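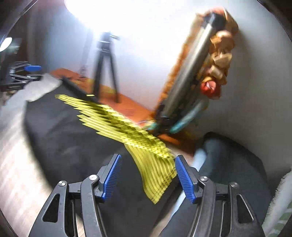
Sun 7 October

Meant to have a proper day off and of course I've spent most of it thinking about blur. I did get to the shops first, and had a long bath, so it wasn't a total loss, but by eleven I was back at the kitchen table with the laptop open and a piece of toast going cold next to it.

So, the blur thing. I want to get it down while I still remember how I got there, as my notes from the week are a mess (arrows everywhere, one page just says "WRIST???" in capitals).

All along we've treated the fast bits of a demonstration as rubbish. You've got a gripper in each hand, you've finished with one bit of cloth and you swing across to get at the next, and for that second or so the wrist view is just streaks. You can't make out a corner in it, you can barely make out a colour. Back in February I wrote a little filter that scores every moment for sharpness and chucks out anything below a line, and I was really quite proud of it. It made the data smaller, the training was quicker and the clips looked lovely when you scrubbed through them in Zamel. Everyone likes a nice clean clip!

We now have 3132 episodes of cloth handling and every single one has been through that filter. That's the bit that made me feel a little ill on Thursday.

What Senyo noticed

Senyo Dogbe was watching Horum run, the policy we trained on the filtered set, and he kept muttering that it "arrives rude". I thought he was just tired. But he meant something quite precise by it. It would get to the cloth at a speed no person would use, stop dead, and then close its fingers a moment late on something that had already shifted. The grasping itself was fine. It was the arriving that was off.

Once he'd said it I couldn't stop seeing it. And then on the walk home it dawned on me that we'd never shown it anyone arriving. We'd cut all that out. As far as Horum knows, a hand is over here being careful and then it's over there being careful, and whatever happens between the two is none of its business. I'd filled the gaps by joining up the positions with a smooth line, which looks sensible on a plot, but people don't move in smooth lines at all. They go quickly, then slow right down early, and they tip the wrist a bit before they get there so the fingers are already at the right angle. All of that was happening in the smeary part.

I felt properly daft. The position tracking doesn't even need a sharp picture from moment to moment, it has the motion sensor to lean on through the swing. So the movement was good all along and I'd been binning it over the looks of the thing.

The retrain

We put the blurry stretches back in. Raser (the script that lines up the left and right grippers) had kept the originals, thank goodness, so it was mostly a matter of switching the filter off and waiting. I say mostly. Nearly 110 episodes had lost their alignment between the two hands and had to be checked by eye, and guess who did that, with a cup of tea and the radio on. It took all of Friday morning and some of the afternoon.

We called the new one Darko so we wouldn't muddle the two. Same network, same settings, same length of training. Senyo was very firm about that and he was right, I'd have been tempted to fiddle.

Then the comparison. 198 trials, split evenly between the two policies, shuffled so that neither of us knew which one we were watching. The task was simple enough: take hold of the cloth with both grippers, pull it out and keep it taut for four seconds. A slip counted as a fail, and so did a missed grasp. We argued for ages over what "taut" meant and in the end settled on no slack along the line between the two hands, which is a bit woolly but we were at least woolly in the same way for both.

Darko won, and comfortably. I'm not writing the percentages in here till Senyo has been through the video himself, I've been burnt by that before. But the pattern was clear enough that I'd started guessing which policy was which by the second hour, and that rather spoils the whole blind idea. I've written that down as a weakness.

The other half of it

Where it didn't help at all was once the cloth was held. Both policies were about as good as each other at the slow part, and I suppose that makes sense, as they'd both had exactly the same slow part to learn from.

It did get me looking harder at our own pulls, though. Black fabric is horrid for this. You lose the folds in the dark and all the wrist view has to go on is whatever's printed on it. The one with the yellow stripes is my favourite for that reason. Hold it at the near edge with one hand and the far corner with the other and the stripes tell you what the fabric is doing – where they bunch and bend up towards the far gripper, that's where it's being gathered. I'd love to know if the policy makes use of that or if I'm only flattering it. Senyo thinks we should try a plain black one and see if it goes to pieces. I'd rather like to see it not go to pieces, but he's right that it's the thing to try.
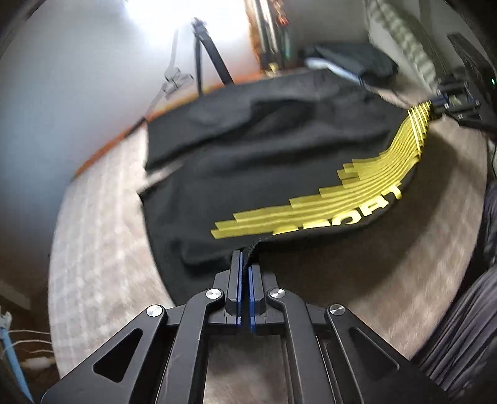 For the week

Ask Senyo for his scores before I show him mine. Don't let him see the notebook!

Write a new sharpness score that only marks the blurry parts and leaves them where they are. Somebody might still want them out for something else, and I don't want to go through Friday morning twice.

Find a plain black garment, as near as I can get in weight to the striped one. The charity shop by the station might have one.

Work out if it's the speed or the wrist tilt that matters. I think it's the tilt. I could keep the timing and flatten the angle in a copy of the data, and then do the opposite in another, and train on both. That's a lot of machine time for a hunch, so I'll have to ask nicely.

Then there's the write-up. I've got a first paragraph and I already dislike it. It makes the filter sound like a deliberate experiment, when really I did it for tidiness and never checked. I think I'll just say so. It'll be a slightly embarrassing page but a more useful one, and I can't be the only person who's cut out the ugly bits.

My wrists ache, by the way. Left worse than right. I must remember to swap hands on the far corner tomorrow, and to take the blue mug back in.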